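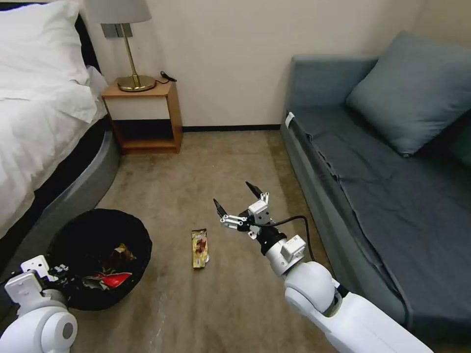
Maree Haldstock

The magistrates' court at Kostivside now sits 49 days a year. It used to sit every week, and the change was sold as a saving. I don't think it has saved much.

When a local list is full, the matter goes to Irno. For someone without a car that means the early bus and a change at Ondby, and if the bus is late they miss their name being called. A warrant goes out, police pick them up, and a fine for driving unregistered turns into a night in the cells. Last year 3642 matters were listed at Irno, and about 15 per cent were put off because the defendant wasn't there.

Some of those people were dodging court. Plenty had written down the wrong town. Victims and witnesses make the same trip, often on the same bus as the accused, and they get no say in it either.

I would put back 8 sitting days, starting in April, and let simple pleas be heard by video from the Picard Street library. The court already has the equipment. A magistrate can still order someone to appear in person when the charge is serious enough for jail.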